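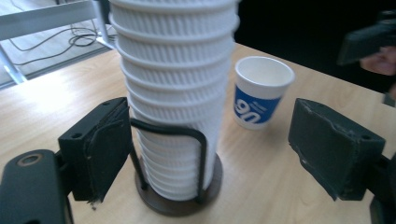

Paper is made from plants, and most of the paper used today begins as wood. It is one of the most common materials in the world, and it can be found in books, boxes, tissues, tickets and wallpaper. Paper can even be made to hold a drink, as with the white paper cups stacked one inside another, each with a rolled rim at the top. This page explains what paper is, how it is made and what happens to it when it is recycled.

What is paper made of?

If you tear a piece of paper slowly and look closely at the torn edge, you will see tiny hairs. These are called fibres. A fibre is a very thin thread that comes from a plant. Wood contains a great many fibres, held together by a natural glue called lignin. To make paper, the fibres must first be separated from one another.

How is it made?

Logs are stripped of their bark and cut into small chips. The chips are then cooked with chemicals, or ground up by machines, until they become a soft, wet mixture called pulp. At this stage the mixture is nearly all water.

The pulp is spread over a moving mesh, which is like a very fine sieve. Water drains away through the holes and the fibres settle on top, crossing over each other in every direction. Heavy rollers press out more water, and heated rollers dry the sheet. The finished paper is wound onto a large reel.

Why does some paper have ridges?

A flat sheet of paper bends easily. When the same sheet is folded or pressed into ridges, it becomes much stiffer. You can test this at home. Lay a sheet of paper across two piles of books and place a coin in the middle. Then fold the sheet into pleats, like a fan, and try again. The pleated sheet should hold more coins.

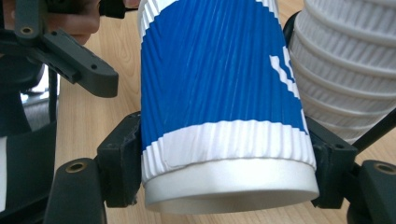

Ridges also trap small pockets of air. Heat travels slowly through still air, so a ridged layer can help to protect your fingers from something hot. Cardboard boxes use the same idea – a wavy sheet is glued between two flat ones to make a light, strong wall.

Who invented paper?

Paper was first made in China some 2000 years ago. Early papermakers used tree bark, old rags and worn fishing nets. The skill spread slowly to other countries, and for hundreds of years every sheet was made by hand.

Can paper be used again?

Most paper can be recycled. It is mixed with water to turn it back into pulp, and ink, staples and glue are removed. The fibres become shorter each time, so they cannot be recycled for ever. New fibres are often added to keep the paper strong. Paper with a plastic coating needs special treatment, and you should ask an adult to check the rules where you live.

Words to remember

Fibre – a very thin thread from a plant
Lignin – the natural glue in wood
Pulp – a wet mixture of fibres and water

Contact us | © Mestbridge Children's Learning Service 2021 | Back to top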